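Unit 6: Collecting Demonstrations by Hand
Notes to accompany the visit to the Clundness laboratory, Okenville

Purpose of the visit

The visit replaces the lecture and the tutorial for this unit. Students will see how examples of a handling task are recorded by a person, and how those recordings are later used to train a robot arm. The material is examinable. Students unable to attend should read these notes together with Chapter 4 of the course reader and contact the teaching office about the January session.

Attendance is taken at the main entrance. Bags and coats are left in the cloakroom on the ground floor. Food and drink may not be taken beyond the second set of doors.

Background

In Unit 5 we considered robots that are programmed step by step. Each position is written down in advance, and the arm returns to it as often as required. The method works well where the parts always arrive in the same place. It works poorly in a kitchen, a shop or an office, where a box may be turned round or its lid may be shut.

One answer is to learn from examples. A person carries out the task many times, the movements are recorded, and a model is fitted to the recordings. There are three common ways of obtaining the examples:

Guiding the arm. The operator takes hold of the robot and moves it through the task. The recording fits that robot exactly, but the work is slow and tiring.

Remote control. The operator moves a second device and the robot copies it. Two arms can be used at once. The operator has little or no sense of touch.

Hand-held grippers. The operator holds a pair of grippers similar to those fitted to the robot and does the task directly. No arm is needed while the recording is made. The position of each gripper must be found by some other means, and the movements must afterwards be checked against what the arm can reach.

The laboratory uses the third method for its table-top work, under the project name Grakunis. The visit is concerned with this method only.

Order of the demonstration

1. Safety talk and short introduction (lecture room).
2. Recording station: single-object tasks with two grippers.
3. Review desk: playback, trimming and labelling of recordings.
4. Arm cell, viewed from behind the barrier.
5. Questions.

Groups change over on the bell. The recording station is the longest stop and students should have their worksheet ready before they reach it.

Notes on the recording station

The operator stands or sits at a table and works on a plain board. Each recording is called an episode. A full set for one task is 500 episodes, of which 100 are kept aside for testing and are not used in training. An operator records no more than 70 episodes in a session.

At the start of an episode the object is placed and both grippers are brought into view. The operator then carries out the task at an even pace, without talking, and returns both grippers to a rest position. Episodes in which an object is dropped are kept and labelled as such. They are useful at the review desk, where students will be asked to sort a small number for themselves.

Students should pay attention to the part played by each hand. In many tasks one gripper approaches an object while the other waits, and the waiting hand is also recorded. A model trained on two-handed work has to learn when a hand should stay still.
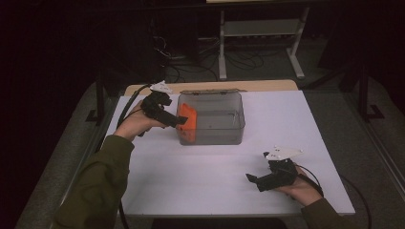 Figure 6.2. Two hand-held grippers at the recording station, the left one at the side of a closed clear container with an orange object inside.

Points to record on the worksheet

Note the distance of each gripper from the object when the episode begins.
Note which hand moves first, and whether the other moves before the first has finished.
Note any movement a person makes easily that you would expect an arm to find difficult.
Sketch the path of one gripper as seen from above.

Assessment

A written report is due two weeks after the visit. It is marked out of 100 and should compare hand-held recording with one other method from the list given earlier. Reports should be submitted through the Ó Gríofa reading room desk, with the completed worksheet attached. Photographs may be included only where the laboratory has supplied them.

Handout revised Oct 13, 2022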